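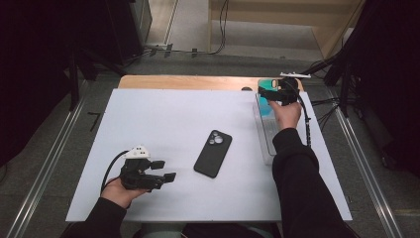 A laboratory hot plate stirrer is a bench instrument that heats a liquid and mixes it at the same time, using a rotating magnet under the top plate and a coated stir bar in the vessel. The top plate is ceramic, aluminum or enameled steel. Ceramic resists acids and is easy to wipe clean, but it can crack under a dropped flask. Pale tops are often chosen because small dark items show up clearly on them, much as a black phone does on a matte white board. Aluminum spreads heat more evenly and is preferred for flat-bottomed metal baths.

Home | Instruments | Heating and Mixing | Glossary | Contact

Speed and coupling

Stirring speed is set by a knob or keypad. Most general work is done near 700 rpm. If the speed is raised too fast, the stir bar loses its hold on the drive magnet and rattles against the glass - a fault known as decoupling. The usual remedy is to stop the motor, let the bar settle in the center, and start again at low speed. Thick liquids need a longer bar and a stronger drive magnet.

Temperature control

Basic units control the temperature of the plate only. Units with an external probe, such as the Lundix 8 and the Rosholm series, read the liquid itself and cut the heater if the probe is pulled out. A separate safety circuit limits the plate temperature and should be set before each run.

Care

Spills are removed once the plate has cooled. The power cord should be kept clear of the heated surface.

Comments (2)

Kazimiera Stępień: Our Rosholm loses the bar in glycerol at any speed over 11 percent. A longer bar helped a little.

Tahsin Bandara: Does the safety limit reset after a power cut? The manual for mine does not say.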